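The Meeting Before the Meeting

My diary for Thursday contains a meeting at two, and a meeting at half past one to prepare for it. The second of these has been described to me as informal. It has an agenda.

I blame Keegan Prendergast, though only for want of anyone more senior to blame. Keegan joined Berkel from a much larger firm and brought with him the idea of the pre-meet, in which the people who will be agreeing with one another at two get the chance to rehearse. He is a likeable man and he brings biscuits. I have tried to hold the biscuits against him and failed.

The case for the pre-meet is that it avoids surprises. I can see why a surgeon would want that. We sell office leases in a town where the last surprise was a roundabout. When Menaka Karunaratne said in front of a client last spring that she thought the rent was too high, there was a silence, and then the client laughed, and then we had the first useful conversation of the quarter. It would never have survived a rehearsal. Somebody would have suggested she "take it offline", a phrase I had always thought meant unplugging something. 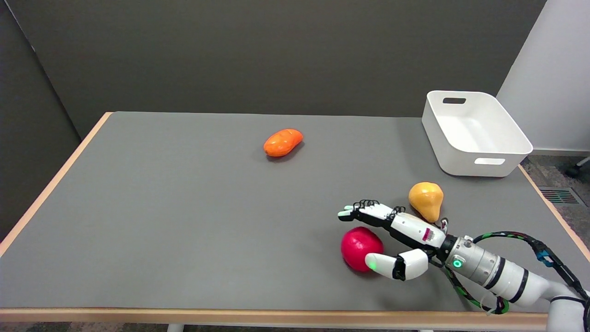
Issue 481

What bothers me more is what it does to the meeting proper. By two o'clock everyone has already said their piece, so it gets said again in the voice of a school nativity. Vaughan Maihi nods before the slides come up. I have caught myself raising an eyebrow at a figure I had seen twice, out of politeness to the figure.

And there is the cost. Put seven people in a room for half an hour every week and you have lost a working day before lunch is over in the second month – well before, if you include the walk back and the moaning. I put this to Keegan. He thought it was an excellent point and asked whether we could talk it through before I raised it with the others.

We have thirty minutes on Monday.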